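Walico perforated spool, dark grey

Loose wire has a way of taking over a room. One coil gets put down on the floor, another lands on top, and by teatime you're on your knees picking a single strand out of a nest. We love this spool for putting a stop to that, and it's been one of our favourite things in the shop ever since Geum-ok So brought the first batch in.

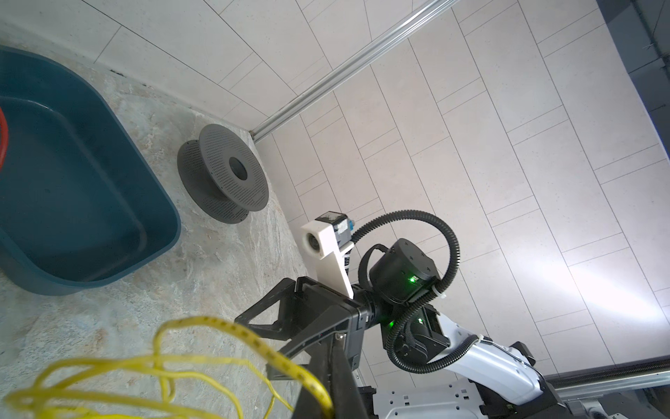

Both flanges are full of small holes, and those holes are the best bit! Poke the free end of your wire through whichever one is nearest and it stays put while you wind. At the other end of the job, do the same again, and you can hang the spool up or chuck it in a drawer without it all springing loose. The hub has a round hole through the middle, so it'll go on a peg or a bit of dowel if you'd like it to turn freely.

A tip from Yu-na Yoon, who winds more wire than the rest of us put together: straighten out the first couple of arm's lengths before you start, and don't pull too hard. Thin wire (the yellow and red sort especially, which we all seem to have far too much of) goes on neatly if you let it run through your fingers at its own pace.

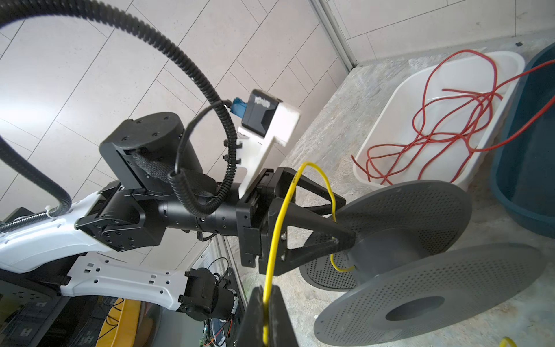
For anything you haven't got round to winding, a plain plastic bin does nicely. We keep one colour to a bin and wind from there. 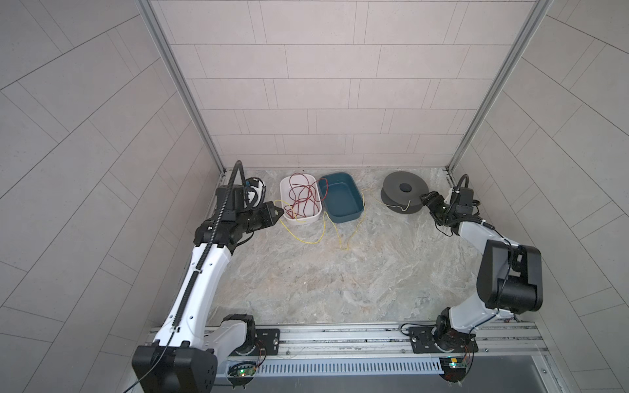 Spool with yellow wire, white bin with dark red wires, teal bin empty

Item number: 1428
Colour: dark grey
Sold singly or in packs of 4
Bins sold separately, see Pemosetti storage
Collection from our Brindness shop, or add to basket for delivery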